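Week 4: Bins, Totes and Open Storage

Unit notes, Storage and Handling of Small Goods
Prepared by Yichen Song

Reading for this week: the Nadcombe workbook, section 5, up to the end of the part on wall angle. Bring the tote measurements you took in the store room.

Open storage means any container without a lid that stays open while goods go in and out. It covers bins, trays, totes and the bottom half of most shipping cartons. We looked at shelving last week and the same terms apply: footprint, usable depth, access side.

Wall shape

A straight-walled bin gives the most volume for its footprint. The trouble is at the base, where small goods sit hard up against the wall and are awkward to get a grip on. Sloping walls give away some volume. In return, an item that lands on the slope tends to slide down to the floor of the bin, and there is more room to get in beside it.

Tall walls stop things bouncing out when goods are dropped in. They also mean a longer reach, and they throw shadow over the floor in a room with lighting on one side only. Check this in the store room with the lights as they normally are.

Surface

Smooth walls and floors are easy to wipe down. Metal marks with use, and scuffing is normal wear. Record it on the condition sheet, but don't write a bin off for it. Dents that lift the floor are a different matter, as light items will rock or settle in odd positions.

A grey interior suits brightly coloured goods. It is a poor choice for grey or clear packaging, and the Pludeck trial sheets list missed items under this heading. Shiny metal also gives reflections that can be mistaken for an edge.

Mixed loads

Toys are a good study load. They come in irregular shapes, they don't stack, and the same item can come to rest several different ways up. Block shapes usually settle flat. Shapes with projections may lean on a wall or hook onto a neighbour. 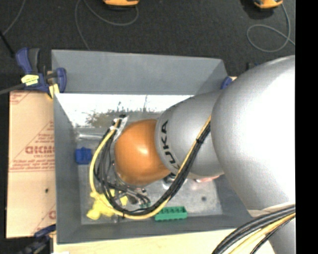
Figure 4. Toys in a grey open-topped bin with sloping walls. A blue block-like toy is near the left wall, with a yellow toy of irregular shape close by.

Note the position of the blue toy. Items near a wall can be approached from fewer sides than items in the middle of the floor, so mark them separately on your layout sketch.

Exercise for the tutorial

Choose one bin from the Skimia set and one from the Boonchu set. Sketch each from the top, mark the access side and shade the part of the floor you think is hardest to reach. Write a short paragraph comparing the two. Sketches are due February 5, 2021, at the start of the tutorial.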